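Private well owners invited to free water testing in Munduna

Households in the Munduna district that draw their drinking water from a private well or borehole may have it tested free of charge this season. The scheme is run by the Tukus Water Trust and covers properties in the Kavura valley which are not connected to the mains.

Private supplies are not monitored in the same way as the public network, and responsibility for their quality rests with the owner. The Trust recommends a test every year, and a further test after flooding or any repair to the pump.

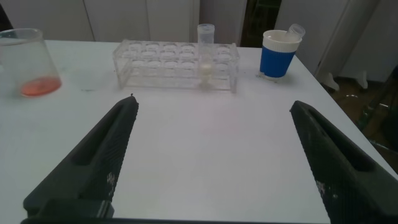 What does the free test cover?
Each sample is checked for bacteria, nitrate, lead and acidity, and the owner receives a written report explaining the results.

Sampling packs may be collected from the Flanagan Road office from 3 February 2024. Each pack holds 2 bottles, a form and printed instructions. Samples should be taken from the kitchen tap in the early morning and returned the same day – those left overnight cannot be accepted for the bacteria check.

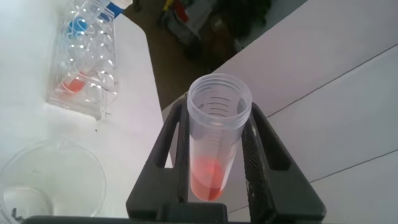
Tube with red liquid at the bottom.

Places are limited to 1,000 properties. Priority will be given to homes with children under five, to shared supplies serving more than one household, and to wells that have not been tested before. Tenants may apply with the written consent of their landlord.

Results will be sent by post within 20 working days. Where a sample fails on bacteria, the Trust will telephone the household at once and advise that water be boiled before use until a second sample is clear. 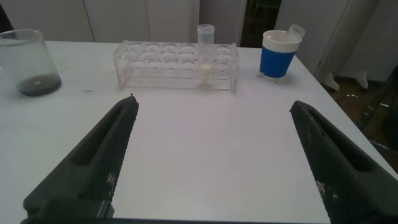

White table with a clear glass beaker at the back.

Owners who do not obtain a free place may still use the service at a charge of £40 for each supply. The charge covers the same checks and the same report. Grants towards filters and new well covers will be considered separately, and applications for these will open in September.

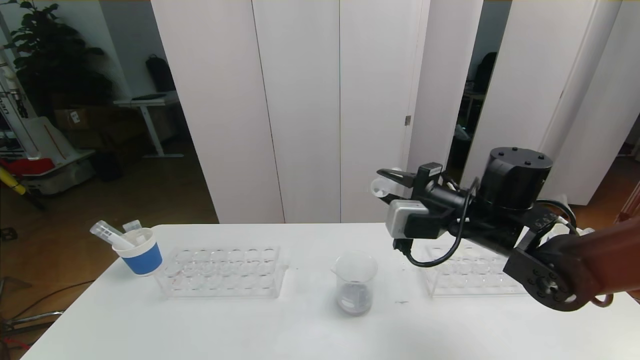
Kavura Residents' Association welcomed the scheme but asked that the office stay open later on at least one evening a week, as many households at the top of the valley cannot return a sample during working hours. The Trust has agreed to review opening times after the first month.

Application forms are available at the Flanagan Road office and at Munduna library.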